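How to Save and Restore Your Progress in Prallenard

Prallenard is a free browser puzzle game published by Skutia. Players guide a lantern through the rooms of an old mill, and each room must be cleared before the next one opens.

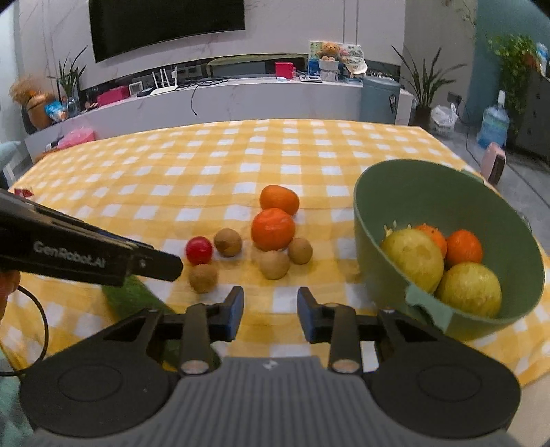
The game does not require an account. Progress is stored by the browser, and it will be lost if the browser data is cleared. Players who wish to keep their progress, or to continue on a second computer, should follow the steps given on this page.

Before you begin

Finish the room you are in. The game records progress only at the door of each room, and a save made halfway through will return you to the last door. Pop-up windows must be allowed for the game page.

Saving your progress

1. Press Escape to pause the game.
2. Select Options, then Progress.
3. Select Create Code. A code of 11 characters is shown for 60 seconds.
4. Copy the code into a text file or write it down. Capital and small letters are treated as different characters.
5. Select Done to return to the room.

If the time runs out before you have copied the code, select Create Code again. The earlier code remains valid.

Restoring your progress

1. Open the game and wait for the title screen.
2. Select Continue, then Enter Code.
3. Type the code and press Enter.
4. Check the room name shown on the screen. If it is correct, select Load.

Loading a code replaces any progress already held in that browser. Create a code for the current game first if you intend to return to it.

Known limits

Codes made before the June update do not include the Grollstead rooms. These codes still load, but the player is placed at the Grollstead gate with the first two keys only.

Sound and mouse settings are not part of the code - they must be set again on each computer. Best times for the Long Stair are also kept separately and cannot be moved at present.

If a code is refused, check for spaces at the beginning or end and enter it again.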